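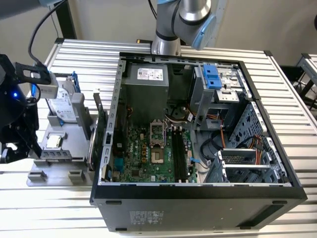
Tower on its side, cover off. Socket open, both memory slots empty, hard drive and processor in the parts fixture at left.

Desktop tower, open bench: layout and notes

The gallery covers the tower position at the Cosus refurbishing bench: one black Dell desktop, its side panel removed, and the grey fixture that holds its loose parts. The notes were compiled by Emil Egger from the bench sheets and revised by Yufang Tang in February. They apply to the tower layout only. Small form factor cases and all-in-ones have their own pages and different fixtures.

The machine is worked on lying down, interior facing up. In this attitude the motherboard is horizontal, the processor socket can be loaded from directly above and a dropped screw stays on the board or the chassis floor, where it can be found. The work surface is slatted aluminium. The slats allow the fixture to be moved along the bench and put back in the same position, and grit falls through them instead of collecting under the case. It follows that screws also fall through them. Keep a magnetic dish on the bench and do not put screws down on the slats, even for a moment.

Orientation is given on the bench sheets as follows. Power supply at top left, drive cages to the right, expansion slot rail along the left wall, regulatory label on the black outer face nearest the operator. "Left", "right", "near" and "far" below refer to this orientation and not to the tower as it stands under a desk.

The parts fixture

The fixture is a 3D-printed block that sits to the left of the case. It was drawn up under the working name Stanciu, and that name is still on the bench sheets. The hard drive stands upright in a slot with its label exposed, so the serial number can be checked without lifting the drive. The processor lies flat in a shallow pocket, heat spreader up.

The pocket is intentionally shallow. A deeper one was tried on the first print and the processor could not be gripped by its edges; it had to be tipped out, and that is not acceptable with bare contacts on the underside. The current pocket leaves enough of the package proud of the surface to be taken by two opposite sides. Prints are checked for stringing and loose plastic before use, and any burr inside the pocket is cut away with a scalpel and the pocket blown out.

A printed fixture of this kind is not an antistatic tray. Ordinary filament will hold a charge. Fixtures in use at this position are wiped down at the start of each session, the bench frame is bonded to earth and the operator wears a strap. Parts that are going to be left for longer than the session are bagged.
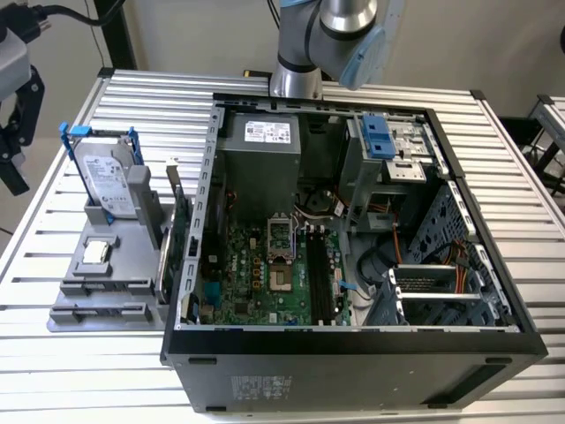

Drive handling is the step that generates the most entries in the fault log. The drive goes into the fixture square to the slot and is lowered, never dropped the last few millimetres. Where a drive has a plastic caddy, the caddy stays on while it is parked. The tabs flex outward on insertion into the bay and should be checked for whitening at the root, a sign that the plastic has been bent past its limit. A whitened tab will usually survive one more insertion and fail on the one after. Replace the caddy at that point.

Before a drive is refitted, its serial number is compared with the entry in Misora, our parts register. The register currently holds 1,343 lines for desktop towers and their removable parts. Each line ties a part to the chassis it came out of. Swapping drives between chassis is allowed only after both lines have been amended, and the amendment is made before the part is moved, not at the end of the day.

Cabling

The loom from the power supply crosses the upper part of the interior and feeds the board and the drive area. It has enough length to be moved aside but not enough to be folded out of the case altogether. Leave it in its natural lie. Tying it back with a cable tie was standard practice for a while and has been dropped, after several looms were put back into service with the tie still fitted and a side panel that would not seat.

Data cables are handled by the plug body. Connectors with a latch are released by pressing the latch fully; those without are drawn straight off. Pulling at an angle cracks the plastic key in the drive socket, and a drive with a broken key is recorded as damaged even when it still reads. Loose data cables should lie on the chassis floor, clear of the memory slots and the socket, before any board work begins.

The blue plastic parts inside the chassis are the ones intended to be moved by hand during service. This covers the release latch at the optical drive cage. The latch should travel freely and return without help. If it does not, look for dust or a displaced spring before applying force. Do not lubricate it.

Processor socket

With the processor out, the socket contacts are exposed and the retention bracket is open. This is the most delicate condition the board will be in. The rules for it are short:

Nothing passes over the open socket except the processor or a memory module on the way to its slot.
No compressed air is directed at the contacts.
If work stops for any reason, the bracket is lowered and a socket cover fitted.
Contacts are inspected under a raking light. The pattern should be uniform from every side. A single bright or dark spot is treated as a bent contact until it has been looked at under magnification.

When the processor goes back in, the corner mark and the edge notches are matched to the socket before it is lowered. It should be set down, not pressed. The lever provides all the force required. Some resistance on the lever is normal; a processor that rocks before the bracket is closed is not. 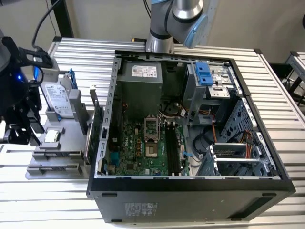

Old thermal compound comes off the heat spreader while the processor is still parked. Isopropyl alcohol on a lint-free wipe, from the edges toward the centre, and a second wipe to finish. Compound that has run over the edge of the package is removed with a cotton bud that is damp, not dripping. Allow the surface to dry in air. Fresh compound goes on only after the processor is locked in its socket, and the quantity is specified on the bench sheet for the cooler concerned.

Expansion card

The card is taken out before any inspection of the rail along the left wall. It is released at the bracket first and then at the slot, drawn up evenly by its two ends. A card that is pulled from the bracket end alone will pivot and load the slot. Cards are stood on edge or laid on an antistatic mat, never laid on the slats with solder joints down. Bracket screws from this position go into the dish with the side panel screws. They are not always interchangeable, so check the thread before driving one.

The perforated metal of the rail and the drive cage should be brushed out while the case is open. Use a soft natural-bristle brush, working with a vacuum nozzle held in the other hand and kept clear of the board. Edges inside older cages can be sharp. Cut-resistant gloves are available but are not to be worn for processor or memory work, as they shed fibre.

Memory

The tower has two slots, to the right of the socket and running toward the near edge of the case. Both are emptied for inspection. Modules are tested singly and then as a pair, and the results are entered against the module and not against the slot. A fault that stays with a slot when the modules are exchanged is a board fault and is raised separately.

Insertion is vertical with the case in this position. Open the retaining latches, align the notch in the module with the key in the slot and hold the module parallel to the board for its full length. Uneven entry is the usual cause of a module that appears seated and is not detected. Pressure is applied at both ends together until the latches close. They should not be closed by finger: a latch that has been pushed over a partly seated module looks the same from above as one that has closed properly.
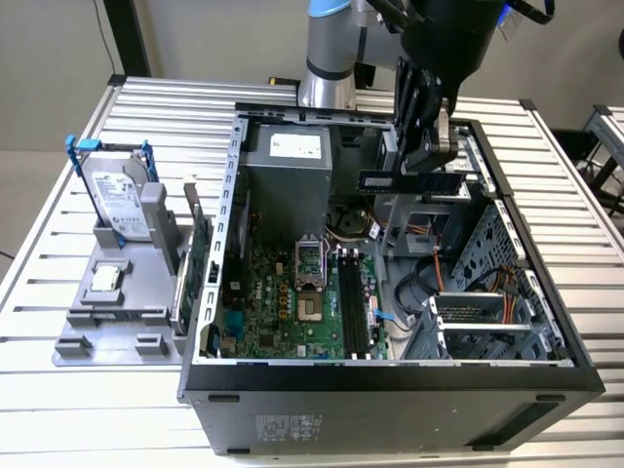
Memory module held over the slot area, retention bracket raised on the empty socket.

Reassembly order

Processor and cooler first, then memory, expansion card, drive and side panel. The order is fixed on the Skirnaren sheet, the master checklist for all desktop positions, and departures from it are written in the margin with initials. The sheet has 63 lines. The tower uses 57 of them; the remainder concern display hinges and internal speakers and are struck through.

The drive is the last part out of the fixture. An empty fixture is therefore the quickest check that the job is complete, and it should be looked at before the side panel is picked up. Look in the processor pocket as well as the drive slot, and along the floor of the case for screws, offcuts and stray wipes.

Side panel: engage the hooks, slide, then fit the screws. If the panel stands off at one corner, the loom is usually under it. Remove the panel and re-lay the cable. Do not close the gap with the screws.

First power-on is made with the tower still on its side and the panel off, monitor and keyboard connected, data drive disconnected. Once the board has passed its own tests and reports the full memory, shut down, disconnect at the wall, connect the drive and fit the panel.

Corrections to these notes go to Yufang Tang, with the sheet line number quoted. Fixture drawings are held by Emil Egger, and the print settings are filed with them.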